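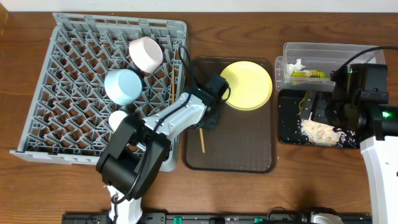

HOME & KITCHEN

What a secondhand dish seller looks for

8 comments | Print | E-mail this story

Oleksandra Romaniuk buys most of her stock by the box. Families clearing out a house call her shop, Marchuk, and she drives over and makes one offer for everything in the kitchen cabinets.

"People want me to pick through it and pay more for the good pieces," she said. "I don't do that. I take the ugly mugs too."

The last house gave her 266 pieces, and it took most of November to wash and price them. She does it at the back of the shop in the mornings, before she opens at 10. Plain cups in solid colors sell first, she said. Pink and light blue go fastest, followed by white. Patterned china with gold rims can sit on the shelf for a year.

"Young people don't want to hand wash," Romaniuk said. "If it has gold on it they put it back."

She started out working the counter at Zukasow, a restaurant supply store across town that has since closed. The store sold heavy white plates to diners, and she learned there how to check for damage. She runs a fingertip around the rim and then around the foot. Then she taps the side with a fingernail. A sound cup rings a little, and a cracked one gives a dull click.

"You can't always see a crack," she said. "You can hear it, if the radio is off."

Chipped pieces go in a bin by the door for 2 dollars each. Gardeners buy them for the bottoms of pots, and a mosaic teacher named Joaquín Leiva comes in for the rest. Leiva said he prefers thick, cheap cups to fine china.

"Fine china breaks into splinters," he said. "I have beginners in my class. I need pieces they can hold."

He has used his share of her bin in a bench outside the Clasex building, where his students meet. Romaniuk has sat on it. She recognized a green saucer that she had tried to sell for two summers.

For stains, she uses baking soda and water and lets the paste sit overnight. Tea comes off easily. Gray marks left by spoons take longer, and she will not use steel wool on them. "It takes the shine off and then the cup stains worse," she said.

Asked what she has at home, Romaniuk said she owns four plates and four bowls, all from different boxes. Her cups change every few months. She takes one home, uses it for a while and brings it back to the shop if she gets tired of it.

"I wash it first," she said.

Marchuk is closed for the first week of the month while she does her buying.

Share (500) | Print | E-mail this story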